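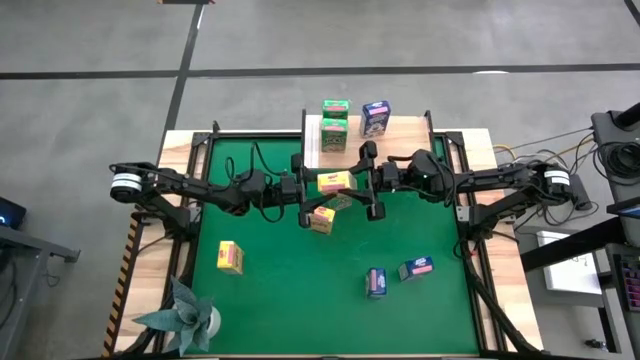
Drerkby Gaming Club, RPG Board
2 min read
Last updated 18 Jan 2023

Best cloak in Narkevum?

lucindap
Ok so I'm 53 hours in and still wearing the Ferryman's Cloak from the second town. I keep finding fancier ones, but it has that stamina bonus and I love the ragged hem!! Am I missing something good?

ekow_k
Yes, the Zendard Mantle. Smith in the salt village sells it for 2,000 coins. Way better armor, and frost barely touches you.

wian.m
Gonna disagree with Ekow. The Mantle weighs a ton and you can't dodge twice in a row with it on. I sold mine after the swamp boss flattened me 4 times.

ekow_k
That's a you problem, put some points in strength lol

imani_b
I'm with Wian (sorry Ekow). Ferryman's plus the light boots got me through the whole swamp back in September. You can upgrade it too, it only costs 300 coins at the tannery.

lucindap
Wait, you can upgrade it?? I've walked past that tannery so many times. Going there tonight.

ekow_k
Fine, but bring something warm for the mountain pass.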